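Corrugated aluminum for a workshop wall: clever or a mistake?
Posted in: Workshop & Garage > Walls, Racks & Storage

**ridgeback_ted**
2022-02-07

Redoing the back wall of my shop. Drywall there has been patched so often it's mostly patch. I was all set for plywood like a normal person, and then I found out the farm supply in Driletden sells corrugated aluminum by the sheet. Twenty minutes later I had 21 feet of it strapped to a small car and a new respect for crosswinds.

Before I commit: has anyone lived with metal ribbing as a tool wall? I want to hang holders on it. My spouse wants to know why it looks like a chicken barn.

**moxie_drill**

It looks like a chicken barn because it's what they make chicken barns out of. Glad to help.

Had it in my last garage. Two complaints. Everything you screw to it touches only the high ribs, so small hooks rock. And it throws light back at you from every ridge. I had one shop light and it felt like 24.

**penny_washer**

Disagree with moxie on the rocking. Small hooks, yes. So don't mount small hooks. Mount one big flat board across several ribs and put all your little holders on the board. Ours at work is done that way and I like it enough that I'm copying it at home. The board is gray, 3D printed, squarish with the corners eased, and it sits flat to the ribs. Slot holders along the top half, a couple more lower left, and two U-shaped brackets on the right, one under the other. Rail along the top of the wall.

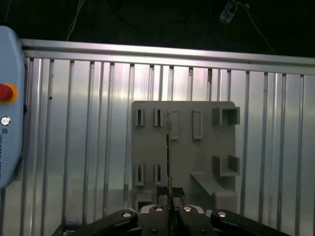 **Re: what I'd copy and what I'd skip**

**penny_washer**

Hit post too early. Copy:

- The mix of slot sizes. Some short, some longer. If you make them all the same you will own exactly one thing that fits.
- The matte finish. You can find a dull gray board on a shiny wall without sunglasses.
- Leaving some metal bare.

Skip the printing unless you already have a printer. MDF and a jigsaw get you most of the way.

**old_gedex_cabinet**

I'd like to speak up for pegboard, as I do in every one of these threads.

My Gedex cabinet and a sheet of pegboard have served me since before half of you had garages. If I don't like where a hook is, I move it. Penny's board is handsome, but once you print a slot in a spot, that's where the slot lives.

**penny_washer**

True. It also stays there when I pull the tool out, which has never once happened to me with a pegboard hook.

**old_gedex_cabinet**

You're supposed to use the little clips.

**moxie_drill**

Has anyone on this forum ever possessed the little clips

**ridgeback_ted**

I have one. It came with the house.

Penny, what would you use for fasteners? I've got a box of 200 roofing screws with the rubber washers.

**penny_washer**

Those are fine. Go through the high ribs into studs or blocking and snug them by hand. Run them in with an impact driver and you'll flatten the ribs, and then you have a dent that catches the light beautifully for the rest of your life.

**enache_fan_club**

Nobody has mentioned noise. I lined one wall in Trarside tin and the compressor now sounds like it's inside my head. Foam strip behind the sheets helped a bit. Also, I priced an Enache slat wall for the same stretch and it came to 2000 with the hooks, so I've learned to love the compressor.

**ridgeback_ted**

2000 for slats. OK, the barn wall stays.

Plan is three sheets up this weekend, foam behind them, one big MDF board painted gray. Pegboard inside the closet door as a gesture of peace.

**old_gedex_cabinet**

Accepted. Get the clips.

Back to top | Contact the moderators | Posts remain the property of their authors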